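Written house rules for kitchen robot work: do you make people clear the counter first?

Posted in: Home & Service Robots > Safety and Good Practice

ydzepeda
5 Apr 2020

We're rewriting our rules for manipulation sessions in home kitchens and I'm stuck on one line. The draft says "work surface to be cleared of all items not part of the task." I think it's a bad rule, and I think most people who have it in their document don't follow it. Drawer task, so you know what kind of counter I mean: 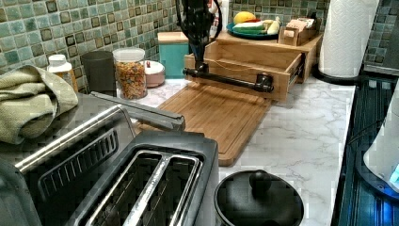

Gripper on the handle, drawer partway out, everything else left where it lives.

What do other groups have in writing? I mean what's really in the document, please, as opposed to what you'd like to be in it.

Yesenia

----

umgate_hm

Ours says "clear the counter." It has said that for as long as I've worked here and I have seen it done twice, both times with visitors coming.

The trouble with a rule like that is what it does to the rest of the page. People learn that line 2 is decorative and then they start wondering about line 3.

Hannelore Mühlbauer

----

barnex_fan

I'll take the other side. There's a toaster, a cooktop and a lidded pot in that shot, and the arm is working right behind the cutting board. I don't care how good your planner is. Move the pot. It takes ten seconds and then you don't need a clause about pots.

"Left where it lives" sounds nice until something gets dragged off the counter by its towel.

----

ydzepeda

Fair on the towel. Loose cloth near a moving arm is already on our list, though the list says "near" and gives no distance, so make of that what you will.

On the pot I don't agree. If we only ever open drawers on a bare counter, then we've written a safety rule that guarantees we never learn what happens on a normal one.

----

nermin_d

You're mixing two things. One document tells the operator how to avoid getting hurt or breaking stuff. The other tells the team what counts as a realistic setup. Whenever I've seen those merged, the realism people win the wording and the safety people get a footnote.

Split them. Ours are split. The safety one is 2 pages and people do read it. The other one runs to 14 and I'd be amazed if anybody has finished it, me included.

— Nermin Dursun

----

tinplate

What does the standard say about it? Surely this is covered somewhere.

----

nermin_d

Which standard? People say "the standard" in these threads as if there's one binder with a chapter on fruit plates. What I've read tells you to do a risk assessment for the setup you have. It doesn't tell you where to put a cutting board. Anybody who sold you a checklist that does wrote it themselves.

----

barnex_fan

We bought one of those checklists. 571 items. Item 20 was "confirm robot is a robot" or near enough. I wish I were kidding.

----

ERissanen

I'd look at the drawer before the counter. A few lines we ended up with, copied straight from our sheet:

Pull handle gently by hand before the first run and note where the drawer stops.
Check what is standing on top of the unit, not only what is in the drawer.
Anything that can roll gets moved or wedged.
Heating appliances off at the wall or locked out. A dark cooktop is not proof of anything.
Cords and string out of the drawer.

In your picture the plate with the mango and cucumber is on the same organizer the drawer comes out of. If that drawer sticks and the arm keeps pulling, the whole unit may come forward with the plate on it. Your pot is further away than your plate. And there's a white string or cord on the drawer floor. Small thing, but by our sheet that's a stop.

Elli

----

ydzepeda

The organizer point is a good one and it isn't in our draft at all. We have a force limit in there but the sentence stops at "per configuration," so whoever set the configuration is the rule. I'll fix that.

String noted. I'm less sure I'd stop for it.

----

umgate_hm

Elli, how many of those lines get checked on the fourth session of the afternoon? I'm asking seriously. I like the list, but I've never met a list that survived October, when we have every student in the building at once.

----

ERissanen

Fewer than on the first. The cooktop one always, because the operator has to sign for it. The string one, probably only when I'm in the room.

----

dulce_cuautle

We tried a different approach at Cuautle. No rule about clearing anything. The operator says out loud, before power goes to the arm, what the worst thing within reach is. One sentence. For this counter I'd expect "cooktop" and then an argument about whether the white thing with the blue light next to it is a kettle base. That argument is the useful part — if you can't say what an appliance is, you can't say whether it's off.

Dulce Maldonado

----

barnex_fan

So the rule is "have an opinion." And if the operator's opinion is wrong?

----

dulce_cuautle

Then somebody else in the room gets to say so. Working alone is the one thing we flat out ban.

----

barnex_fan

Fine, that part I'd sign. I'd still move the pot.

----

ydzepeda

Current wording, tear it apart:

"Before power-on, the operator names the worst item within reach and a second person agrees. Heating appliances are locked out and signed for. Loose cloth, cords and anything that can roll are removed from the reach area. Items standing on a unit being opened are removed or the unit is fixed down. Other items may stay."

----

nermin_d

"Reach area" needs a number or a line of tape. Otherwise it's "near" with a nicer haircut.

----

umgate_hm

Agree with Nermin. Also "may stay" will be read as "must stay" by whoever is in charge of realism. Put it in the other document.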